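Brollimen Community Help > Home and Laundry > Creases

Cotton shirts coming out of the wash badly creased

Posted by flatiron_tanguy, 1 Jan 2021

We moved into a flat in Neltgate in July and the machine came with it, a Flarnero front loader. Since then every cotton shirt comes out with hard creases across the back and down the sleeves, and ironing them takes me far longer than it used to. I wash at 60 because my work shirts get grubby. The load is usually shirts, a couple of towels and whatever else is in the basket. The dial for the spin is on the highest setting and I have never changed it. I don't own a tumble dryer and there is no room for one. Is this the machine, or something I am doing?

Reply from pegs_and_line

Probably the spin. Turn it down and see.

Reply from Neltgate_Nan

It is most likely three things together: the heat, the spin and the towels.

Sixty is hotter than most shirts need. Check the care label first, but for ordinary wear I would use 35 if your machine has it, or the nearest setting, and rub a bit of liquid soap into the collar and cuffs beforehand. Keep the hot wash for towels and bedding.

Wash the towels separately. They are heavy when wet and they wrap round the shirts. Undo all the buttons, including the cuffs, and don't pack the drum. I put in 7 shirts at most.

Get them out as soon as the cycle ends. If a shirt sits in a heap the folds set, and cotton is worse for it than anything with polyester in. Lay it on a table, pull the seams straight with your hands, smooth the collar and button band, then put it on a hanger.

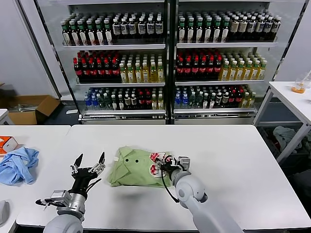
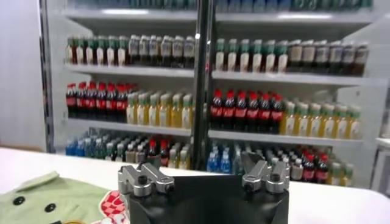

Do the sleeves last. Hold the cuff in one hand and the shoulder seam in the other and give it a firm tug. Iron while there is still some damp in the cloth. If it has dried out completely, spray it with water, roll it up and leave it while you make a cup of tea.

I don't think you need a new machine.

Reply from oldsock

My sister swears by vinegar in the softener drawer. I tried it and couldn't see any difference, but her water is harder than ours. What spin speed is yours? Mine goes up to 2,000 and I never use it for shirts, they came out like screwed up paper. Also check you haven't got the extra dry option on, there was a separate button for that on my last one and it was on for months.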